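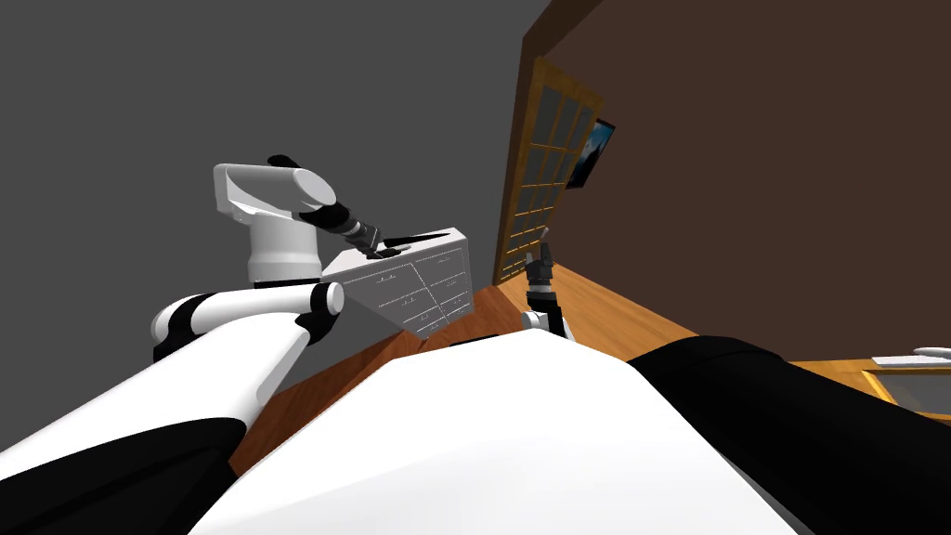 Traffic filter on a residential street: how to ask for a trial, and does it only move the cars next door?

Asked in: Streets and Getting Around
3 answers

I live on Rilby Street in the Arriaga district. It is a narrow street with parking on both sides, and it connects the ring road with the market. In the last few years the navigation apps have discovered it, and now in the morning we have a line of cars from one end to the other. Between them there are children on bicycles going to the school on Clitance Avenue. I ride there also with my daughter, and I don't feel good about it.

I have read about so-called modal filters, which means a few posts or planters in the middle of a street, so that bikes and people on foot can pass but cars cannot. Every house can still be reached by car, but from one side only. I would like to ask the city for a trial. My questions are these:

1. Whom should I write to first, the traffic office or my district representative?
2. Do I need traffic numbers of my own? The only number I have is from the city website, which says 1000 vehicles per day on our street, but it is from before the new ring road exit was opened.
3. My neighbor says that the cars will simply go to the parallel street and that those people will hate us. Is he right?
4. What about the fire trucks and the garbage truck?

I am not against cars, we have one ourselves. I only want that the people who drive through stay on the ring road, which was built for them. Excuse me if some traffic words are wrong, I learned most of them in another language.

Edit: Somebody asked for the width. Between the parked cars there is space for one car and not much more. Two cars cannot pass each other without one of them going into a driveway.

Answer 1 (accepted by the person who asked)

We went through this in Gaklow, three streets from the old tram depot, so I can tell you how it was for us. Your city may have other rules, and please check them before you print anything.

Whom to write to: we wrote first to the traffic office and waited the whole winter. The reply was polite and it said that our request was noted. Then we wrote to the district representative with the traffic office in copy, and that went faster. If I had to do it again, I would write to both on the same day, one page, with a map. The map is important. Mark on it where the filter should stand, and draw with arrows how each house is reached afterward. Most people who were against our filter believed that they could not drive to their own door anymore, and the map answered this better than I could.

Signatures: in our city, a petition with 200 signatures must be put on the agenda of the district meeting. Ask if there is such a limit in Arriaga. Collect some more than you need, as a few will be rejected for a wrong address or for being from outside the district. Ring the bells in the early evening, and go also to the parallel streets. This is unpleasant but it is better that they hear it from you than from a poster.

Numbers: yes, you need them, but they don't have to be perfect. An old count is useful if you say clearly that it is old. Ask the city in writing to make a new count before the trial and again during it, on your street and on the neighboring ones. We forgot to ask for the "before" count on the neighboring street, and later both sides could claim whatever they wanted. I still regret this.

Does the traffic move over? Partly. In the first weeks it was worse on the parallel street, I will not hide it. Drivers tried the old way, saw the planters, turned around and took the next street. After the apps had learned about the change it became calmer, but I cannot say it went back completely to what it was before. If the parallel street is also attractive for shortcuts, then one filter is not enough and you should ask for two or three that work together. Take a map and a pencil, and try to drive through your neighborhood as a lazy driver would. Every route which still works will be used.

Fire trucks: the fire department must be asked, and normally the traffic office does this. In our case they wanted a post which can be folded down with their key. For the garbage truck the question is whether it can turn around, or whether it must go backward. Going backward is not allowed for them here except on very short pieces. We moved the filter to the crossing for this reason, so that the truck can leave by the side street.

One more thing about the length of the trial. Ask for at least 4 months, and not starting in July when half of the people are away and the street looks quiet anyway.

Comment from the person who asked: Thank you very much, this is more than I hoped for. I did the exercise with the pencil and found that there is indeed a second shortcut, behind the swimming pool. So I will ask for two filters. I will also ask for the count on both streets.

Comment: For the width, also look at whether cargo bikes and wheelchairs can pass between the planters. In our street they were put too close together and had to be moved afterward.

Answer 2

Your neighbor is right. They closed the street beside mine and now I have all of it in front of my window from 7 in the morning. Speed bumps would be fairer, they are for everybody.

Comment: Speed bumps make the cars slower but the number stays nearly the same, at least it was so with us. And the bus drivers complained. But I understand that you are angry. Did the city count on your street before? If not, you can still ask for a count now.

Comment: Nobody counted, they never asked us anything.

Answer 3

I would only add something about the school. If the children ride through your street, then write to the school and to the parents' group before you write to the city. A school can ask for a "school street", where cars are not allowed for a short time in the morning and again after class. In many cities this is easier to get than a filter, because it is only signs and a barrier. It doesn't solve the traffic for the rest of the day, but people see how the street can be without the line of cars, and the talk about the filter becomes easier afterward.

The weak point is that somebody has to put the barrier out and take it away. Clear this up in advance, and get it in writing who is responsible when it rains.

I don't know if school streets exist in Arriaga. On the Clitance side, the bike lane stops just before the school gate, so that would be another thing to mention in the same letter.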